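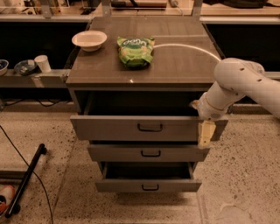 *Last updated: December*

# The Drawer Cell at Makden

The first thing you hear at Makden in the morning is a drawer closing. Then the same drawer opening. Then Nantana Wongsuwan saying "nope" and reaching for her hex keys.

She looks after the drawer cell, a white arm that spends its working life in front of a dark three-drawer cabinet, opening and shutting whatever it's told to. I spent two days with her and came away wanting a drawer cell of my own, which my landlord would not enjoy.

The arm ends in a beige gripper with two fingers, and those two fingers are where most of her week goes. They have to hook a U-shaped pull one minute and nudge the end of a drawer front the next, and the two jobs wear them in different places. The pads are cast in the shop next door by Zaltley. Wongsuwan buys them in bags of 118 and keeps the old ones in a coffee can, sorted by how they failed. She tipped the can out for me on the bench with real delight. Split at the heel! Polished flat! One with a perfect groove where it had been pulling handles slightly off level since Sunday.

"That groove told me the wrist was out before the software did," she said.

So we did the wrist. The arm gets parked with the elbow bent down, the power comes off, and she takes the joint between both hands and rocks it gently, looking at the ceiling while she does it. She's feeling for play. If there's any, the cover comes off and the bolts get checked in a star pattern, then checked again after an hour of running. There was a little play. It took eight bolts and a lot of humming (she hums the whole time, always the same four notes).

After that comes homing. The arm goes back to its zero pose, each joint is lined up with its witness mark, and the offsets are written to the controller. Makden uses a small program called Grusard for this, and it is as plain as software gets: a column of numbers, a button, a second button asking if you meant the first one. Wongsuwan writes the old offsets in a paper notebook before she presses anything. The notebook goes back to the first arm they had, and some of its pages have been wet.

Then the cabinet, which I had assumed was just furniture. It gets as much care as the robot! Drawer runners collect grit, and a gritty runner feels to the arm very much like a drawer somebody has locked. Every drawer comes out, the runners are wiped and given a thin coat of dry lube, and she pulls each one with a spring scale to see that it starts moving at the same force as before. She also runs a fingernail behind each handle to find loose screws. A handle that turns a hair under load will throw off a whole afternoon.

The top of the cabinet stays cluttered on purpose. A white bowl, a crinkled green snack bag, whatever is going. Lawal Aliyu, who writes the task programs, likes the arm to work around ordinary stuff, and crinkly packaging is his favorite because it never sits the same way twice. He and Wongsuwan have a running argument about cables. She'd like every one of them clipped down. He says homes have cables. For now there's a thin white one arcing over the cabinet top toward the arm, and a black one wandering across the speckled floor, and I was told to pick up my feet.

Aliyu's test that week was called Yakubu, after the street he grew up on. It's a long loop of pulls and pushes on all three drawers, in an order the arm isn't given ahead of time. Pulling is the showy part, but pushing is what he wanted to talk about. A drawer left open a little has to be met square or it racks in its runners and stops. People fix that with a hip or a knee without a thought. The arm has to feel one side lagging, back off, and come in again closer to the middle. He drew this for me on the back of a parts invoice, with arrows, and then drew it again because I'd nodded too fast.

The loop before my visit had quit at 677 cycles, on a drawer that stuck. With the wrist tightened, new pads on, and the runners cleaned, they set it going after lunch and we all stood there pretending to have other things to do. You get oddly fond of the rhythm – the reach, the small pause, the slide. By the time I had to catch my train it was still running, and Wongsuwan had promised to text.

The message came through at 9:40 that night. It had reached 991 and stopped on a finger pad, split at the heel. She'd already put it in the can.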